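Flenska, folding room, February

This page goes with the open morning we held for families and for staff from the other sites. Most of the people who came through had heard that the folding tables were being automated and wanted to see what that meant. The pictures are from the folding work, and the notes under the headings cover the questions we were asked most.

Flenska takes in used and returned clothing, sorts it, folds it and sends it on. In our busiest week last year we handled 3,293 garments, and a normal week is closer to 3,000. Until recently every one of those was folded by hand by a crew of four, standing, over two shifts. Folding was the job people asked to be moved off, mainly because of sore shoulders and wrists.

## T-shirts

T-shirts were the first garment we gave to the arms. They make up the largest share of what comes in and they are close to the same shape from one to the next. Torunn Solheim folded them for years and was asked to set out how she does it, step by step, before any of the programming was started. Her notes ran to several pages. She lays the shirt face down, squares the shoulders, brings in the sides and folds up from the hem, and she does a good deal of smoothing in between that she had never thought of as a separate step.

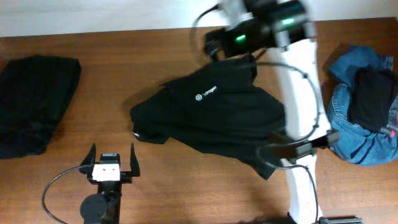 *Black T-shirt with "hydrogen" across the chest, lifted over the table. Jeans to the right.*

## Jeans and mixed piles

Denim is slower. The waistband is stiff, the legs twist, and a pair of jeans often arrives tangled with something else. For now, mixed piles go to a person first. Aslak Sjögren does most of the separating on the early shift. He starts at 6 a.m., and the tables are ready to go when the rest of the crew gets in.

He has asked for the piles to be smaller, and they will be once the new bins arrive from Gimeo.

## Who does what now

No one has left because of the change. The same four people work in the room, but their days are laid out differently. Two are on checking and repairs at any one time. They look over the folded stacks, refold anything that needs it and pull out garments with marks, missing buttons or open seams. The other two feed the tables and keep an eye on the arms. They swap at the meal break.

Siv Lundgren moved across to repairs and has taken over the second sewing machine. More clothing is being mended that would once have gone to rags. Her view is that the work is easier on the body and harder on the head. When you fold by hand you can let your mind wander, and when you are watching a machine you can't. She asked for shorter turns at the tables, and these came in with the current roster.

The pay grade was the other sticking point. Minding the tables was first listed at the same grade as hand folding. Randi Halvorsen, the shift representative, argued that it carries more responsibility, and it was moved up a grade before the second table was switched on.

## Dark fabric

Dark clothing on a pale table is easy enough to find. Working out which fold is which is harder, for people as well as for a camera, and mesh panels and linings add to the trouble. We have put brighter lamps on order for the far end of the room. Halvard Lunde looks after the tables and keeps a notebook of the garments that give problems, with the fabric, the colour and what went wrong. Sports tops come up in it more than anything else.

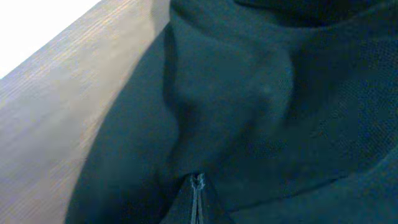 **What happens when a garment can't be folded by the arms?**

The person minding the table takes it off and folds it by hand, then notes it in the book so Halvard can look at it later. There is no penalty for stopping a table, and anyone in the room can do it.

## Visiting

The folding room is open to staff from the other sites by arrangement with Randi. Please wear closed shoes, tie back long hair and stay behind the yellow line while the tables are running. Tea is in the lunchroom across the hall.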